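Packing Table Assistants, Part-Time (Trolstead)

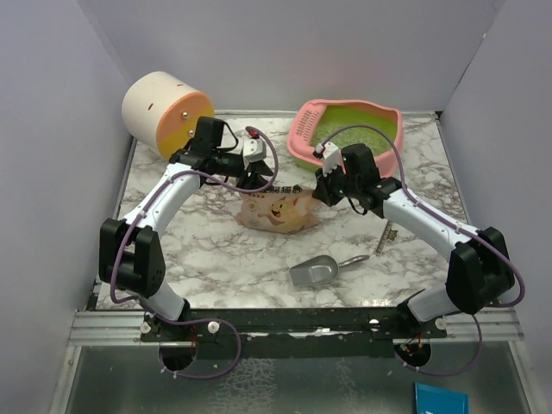

Bagging station with marble-patterned top, Trolstead workroom

Odton is hiring up to 11 part-time packing assistants for the September season. The job is at our Trolstead workroom, on the second floor of the Yammine building. There is an elevator.

What you will do

Most of the shift is spent at a table, putting small household goods into soft plastic bags, closing the bags and placing them in shipping cartons. You will also check each order against its packing slip, restock bags and labels from the shelves in room 201, and wipe down your table before you leave. Goods with loose parts go in their own bag with the parts list. A full carton weighs less than 30 pounds.

Hours

Morning shift is 8:00 to noon. Afternoon shift is 12:30 to 4:30. Tell us which one you want when you apply. We can't offer split shifts this season. Everyone gets a paid training session before the first shift, and it covers both bagging and cartons.

What we ask for

You must be 18 or older and able to stand for most of four hours. Stools are available if you need one for part of the shift. You should be able to read a packing slip in English. Packing experience is useful but not required. Please wear closed shoes. Gloves are provided in three sizes.

Pay

Hourly, paid every two weeks. There is a completion bonus of $700 for anyone who stays through the end of the season. People who worked the Skernov orders with us last year keep their previous rate or get the new one, whichever is higher.

How to apply

Send a short note with your name, phone number and preferred shift to Nele Jacobs, or leave it at the front desk. A resume is fine but we don't need one. Questions about the work itself can go to Fares Abou Jaoude, who runs the packing floor. He is at his desk until 3:00 p.m.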